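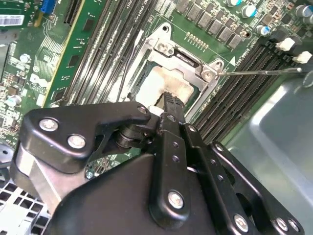
boardscraper
Thread starter, Member, 103 posts

Cleaning old paste off a Xeon, how far do you go?

Got a Dell tower off Pulby, the refurb side not the auction side. Going thru the usual teardown before it goes in the rack room. Paste is white, old, with a grayish brown tinge to it, smeared over most of the lid. Not a lot of it, just everywhere.

So. Wipe it in the socket, or pull the chip and do it on the bench? I've always done it in the socket with the frame closed. Buddy at work says that's how you get crud in the pins. What do people here do.

Also what solvent. I have 70 percent iso under the sink and thats it.

tinlid
Regular

In the socket, every time. Frame down, lever hooked, lid is sealed off well enough. You pull the chip, now you have bare pins staring at you and a sleeve to catch on them. Why would you.

70 is fine btw. Dries slower — give it a few minutes. Coffee filter, not paper towel. Paper towel sheds.

mopsy_67
Regular

Disagree w/ tinlid. Paste that old goes crumbly when you rub it. Crumbs roll off the lid and sit along the edge under the frame, then you open the frame someday and in they go. Pull it, clean it in your hand, look at the socket while you're at it. You should be looking at the socket anyway on a used board.

boardscraper
Thread starter

ok two replies two answers, great

Did most of it with the frame closed. Next one: 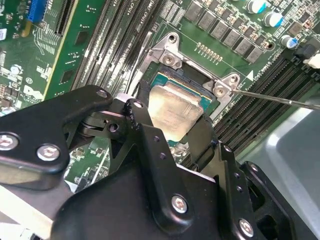

Question now is how clean is clean. I've seen guys go for a mirror and I don't think it's worth it. Mine's dull silver-gray, kinda mottled, a few faint smudges and scratches, and to me that is done, new paste doesn't care. Then there's the frame screws. Do you bother checking them? I put a driver on the right corner one out of habit. Tsang's old teardown guide says leave them alone, they're factory set and the lever does all the work.

tinlid
Regular

That's done. Stop rubbing it.

Screws, I'm with the guide. Only reason to touch them is if the whole bracket wobbles. Does it?

boardscraper
Thread starter

No wobble.

tinlid
Regular

Then put the driver down lol

oldfanheader
Member

I check em. Snug only, two fingers on the driver, no wrist. Had one back out on a shipped board and it went straight under the GPU. So no, I don't agree they never move. Shipping moves everything.

mopsy_67
Regular

Still say pull the chip. You can't read it under there half the time and sellers mix them up. Zesurau sold me a "1650" that was not a 1650. Found out at boot.

boardscraper
Thread starter

Fine, you win. Out it comes.

What I was told: quad core, E5-1630 V3. What the lid says: INTEL XEON E5-1630V3, then the little batch codes. So the listing was right for once. Undid the levers, lifted the frame, chip straight up, fingers on the sides only. Had a look at the pins with a flashlight, didn't see any bent ones but my eyes aren't what they were. Memory's out too so there's room to work. Coin cell I'll just swap while I'm in there, they're cheap 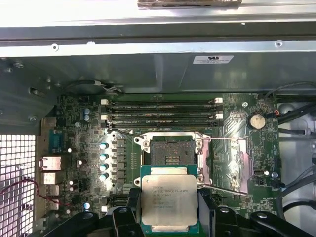
My order for reassembly, yell if it's wrong

1. Look at the socket one more time, light from the side
2. Chip in, line up the notches and the corner mark, let it drop, no pushing
3. Frame down, then levers in the right order
4. Paste, pea or a line, dont start
5. Heatsink, cross pattern
6. RAM last

tinlid
Regular

RAM before heatsink. Depending on the cooler you'll be fighting it for the near slots. Otherwise good.

And the order of the levers matters on these, there's two. Check which one is marked first. Ive watched a guy bend the frame forcing it.

mopsy_67
Regular

Thank you for pulling it. Told you.

RAM last is ok with the stock cooler, it's low enough. I do it last so I'm not leaning on the sticks. tinlid and I have had this fight before.

oldfanheader
Member

Blow out the slots before any of it goes in. Dust sits in the latches. And the PSU too, if it's the one that lies across the front it pulls in all kinds of crap.

Also which case is it? Got a pic of the whole thing? Need to know if the drive cage comes out, thinking about buying the same one from Clostoren, theirs are around $67 without drives

boardscraper
Thread starter

Whole thing on its side. Gray drive cage on the right, blue handle on the bay at the bottom. Havent tried to pull the cage yet, will report. Card is still in, was too lazy to take it out, and yes I know.

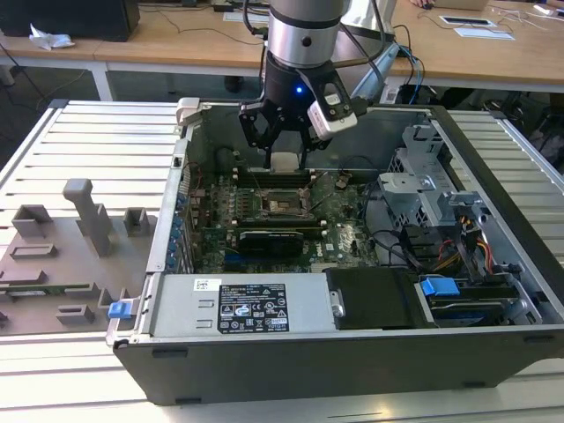
Dell tower, side panel off, power supply along the front

oldfanheader
Member

Thanks, that's the one I was looking at. Those perforated panels bend if you look at them funny so go slow. Is the loom from the PSU long enough to tuck behind the cage? The red yellow and orange ones. On mine they ran right thru the airflow.

boardscraper
Thread starter

Doubt it. They're bundled next to the cage and head down from there, didnt look like much slack. Will tug on it tonight.

mopsy_67
Regular

Take the card out before you blow the dust. You'll be pushing it all under there otherwise.

tinlid
Regular

Agree with mopsy for once. Screenshot this

boardscraper
Thread starter

ok ok card's coming out. Fresh paste gets here in the morning, will post temps after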